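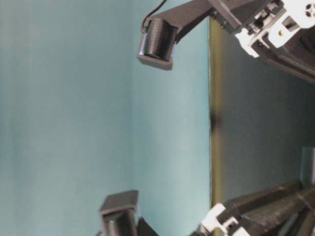 **1/** The Kiluseck Public Library will change its loan and renewal rules in August. The changes apply to every cardholder at both branches. This thread sets out what is different, what stays the same and how to raise a concern.

**2/** Overdue fines on books, magazines and audiobooks will end. Fines already on an account for those items will be removed on the first morning the new rules apply. Cardholders do not need to visit a branch or fill in a form.

**3/** Charges for lost or badly damaged items will remain. An item is treated as lost once it is 9 weeks overdue. The charge is cancelled in full if the item comes back in usable condition, whatever the date.

**4/** The standard loan period for books stays at three weeks. Loans will renew automatically, up to two times, unless another reader has placed a hold. A notice will be sent by email or text when a loan renews and again when it cannot.

**5/** Cardholders who have given us neither an email address nor a mobile number will receive a letter. Letters take longer to arrive. Please check that the street address on your account is current, including the unit number.

**6/** Interlibrary loans are not covered. Due dates for those items are set by the lending library, and any late charge it applies will be passed on at cost. The same is true of microfilm borrowed from the provincial collection.

**7/** The limit on holds will rise from 15 to 25 per card. Holds will be kept on the pickup shelf for seven days, up from five. Holds on suspended cards will keep their place in the queue.

**8/** The Sterkex Road branch will open at 9 a.m. on weekdays, an hour earlier than now. The reading room and the public computers will be available from opening. The children's desk will be staffed from 10 a.m. as before.

**9/** Hours at the Cieślak Centre branch are unchanged. The after-hours return slot there has moved to the parking lot side of the building. The old slot beside the main doors is sealed, and items should not be left on the step.

**10/** The local history room will be open by appointment only until the new shelving has been installed. It seats 9 readers. Appointments last two hours and may be booked by phone or at either information desk.

**11/** "We had families who stopped coming in over a balance of a few dollars," said Rosângela Arruda, Head of Borrower Services. "Some of them had children with cards of their own that were never used. We would like to see them back at the desk."

**12/** Fine revenue made up a small and falling part of the operating budget. The Library Board approved the change after reviewing two years of circulation records from both branches. The budget for new titles in the coming year has been kept at its present level.

**13/** The catalogue will be offline overnight while the Padero circulation system is updated. Digital loans may be unavailable from 10 p.m. until opening time the next day. No item will fall due during that period.

**14/** Correction to post 7: the current limit on interlibrary requests is separate from the limit on holds and will not change. Each card may have five active interlibrary requests.

**15/** Teachers with a classroom card may borrow up to 200 items per term. Classroom sets can be reserved 180 days ahead. Schools outside the municipal boundary should call before ordering, as delivery routes are under review.

**16/** Questions about an individual account cannot be answered in replies here. Please call the branch where the card was issued, or speak with staff at the information desk. Have your card number ready.

**17/** Written comments on the new rules may be addressed to Benedito Figueiredo, Secretary to the Board, in care of the Sterkex Road branch. Comments received before the Board's next meeting will be included in the public agenda package.

**18/** Large-print copies of the full policy are available at both branches. A French version will be posted once the translation has been reviewed. Requests for other formats may be made at any service desk.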